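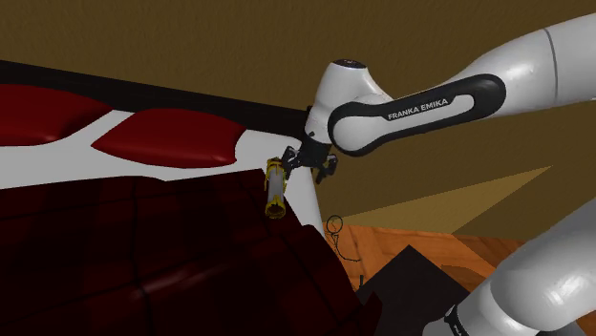 Equipment budget - where we are

Quick one, as the numbers are due before the January order window. Wilfredo Tiongson has the Zaltovance quote back for the second arm. 3,641 for the mount, cabling and spare fingers, arm not included. More than we penciled in. Lead time 14 weeks so no dithering please.

Simulation side is cheaper but not free. The bedroom set runs fine on the old workstation, just slow - nearly 69 hours for a full batch of pick attempts last time.

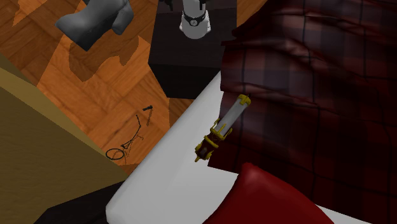
Two new graphics cards would fix most of that. Riniseo can hold their price till the end of the month, Wilfredo is chasing it. If we can only have one thing this round, my vote is the cards, then the arm parts. Small awkward objects are still where the grasp planner needs the most runs and thats all compute.

Skillstead licenses renew seperately, leave them out of your totals. 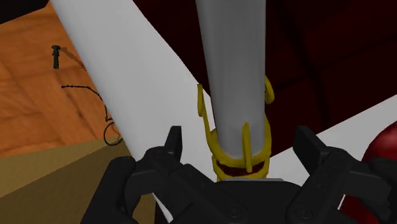

What I need from you

Your line items, with a part number and a supplier. To me by 20 Oct 2026. Late ones roll over to the next round.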